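FOR IMMEDIATE RELEASE

Gesar Basketball League confirms format for player draft

March 3, 2022 — The Gesar Basketball League has confirmed the eligibility rules, order of selection and combine schedule for its next player draft. A total of 346 applications were received before the list closed. Of these, 300 met the residency and age requirements and have been passed to the member clubs for review.

Applicants who played at university level must supply a signed release from their last registered team. Players returning from a foreign league must supply a letter of clearance. Incomplete files will be held until the end of March, after which they lapse and the applicant must wait for the following draft.

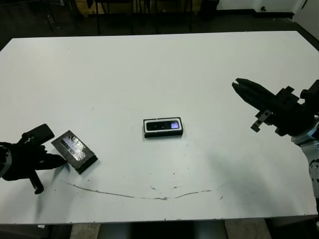 Two black devices on a white table.

The combine will be held over 2 days at the Omow Arena. Height, reach and standing jump will be measured on the first morning, followed by the lane agility and three-quarter court sprint tests. Scrimmages take up the second day. Each invited player is guaranteed around 90 minutes on court, divided between half-court drills and full games under league rules.

"The clubs asked for more game time and fewer isolated drills, and the schedule reflects that," said Sibusiso Kruger, director of basketball operations. "Test results will be sent to all clubs at the same hour."

Order of selection will follow last season's final standings in reverse. Farah holds the first pick and Vomeo the second. Vomeo may trade its pick up to the eve of the draft, subject to written notice to the league office. A club that passes in any round takes no further part in the selection.
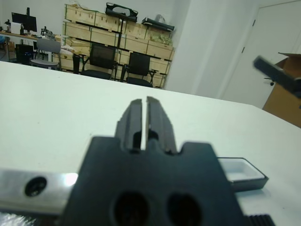
Trades of draft rights are covered by a revised clause in the league handbook. Rights to a selected player stay with the drafting club for one full season, whether or not a contract is signed, and may be exchanged only for other draft rights or for a player under contract. Under the previous wording, a three-club exchange could be registered in stages. All parts must now be filed together — the parties to a trade are to be as firmly paired as the two parallel black fingers in the photograph, with only a narrow gap between them. Cash may not form any part of an exchange.

"Most disputes in recent seasons came from trades that were agreed in part," said Ilse Van Acker, head of player registration. "A single filing gives us one document to check."

Invitations to the combine will be sent by email. Players who are not invited remain eligible for selection. Clubs should send questions on the handbook to the registration desk at the league office.

ENDS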